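# The rulebook on the fridge door

I've read a lot of safety rules for robot work over the years and most of them were clearly written by someone who'd never had to follow one. So when Şükran Kurtuluş sent me the Gündoğdu house rules (three pages, large type!) I rang her up and asked if I could come and talk to the people who live by them.

Şükran runs the collection floor. Her people hold grippers in their own hands and do household jobs with them, over and over, and the recordings go off to teach robot arms. It's gentler than working beside a big industrial arm, so the first rulebook was borrowed from a factory and made no sense to anyone. It had a whole chapter on fencing. It had nothing at all on sore wrists.

Wrists turned out to be the big one. The rule now is 40 minutes on, then a proper break with the grippers put down, and you can't save your breaks up and go home early. Theano Raptis tried that in her first October and couldn't open a jar for days. She wrote the new wording herself, and it's much ruder than the version I'm allowed to print.

Then there are the markers, those black and white patterns that let the software work out where each gripper is. Keep your fingers off them, don't wipe them with anything wet, and if a corner starts lifting, stop and swap it. Ertuğrul Demirtaş once threw away 200 recordings over one peeling corner and he still goes a bit quiet when you bring it up.

My own favourite is the rule about cables. I'd expected something stern, and what they've got is a single line: "Look at the floor before you pick anything up." You say it out loud to your partner, they look too, and only then do you start. I felt very silly doing it and by the afternoon I was saying it to myself on the way to the kettle.

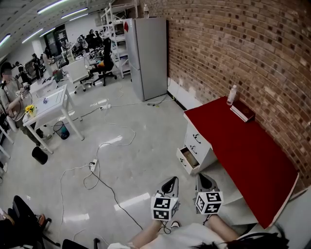 Necati Gökçe thinks the line should go further. He'd like every lead taped down or run along the wall, full stop, and he's got a point, though Şükran says they move the furniture so often that the tape would be up again by lunch. They've been having this argument since before I arrived and I don't expect it's finished.

What I liked best is how the rules get changed. Anyone can cross a line out in pencil and write a better one underneath, and if it's still standing after 60 days it gets typed up. Şengül Demirtaş has had two of hers go through, one about drawers (shut them when you've done) and one about asking visitors before you record them. She's working on a third, to do with who gets the comfy chair.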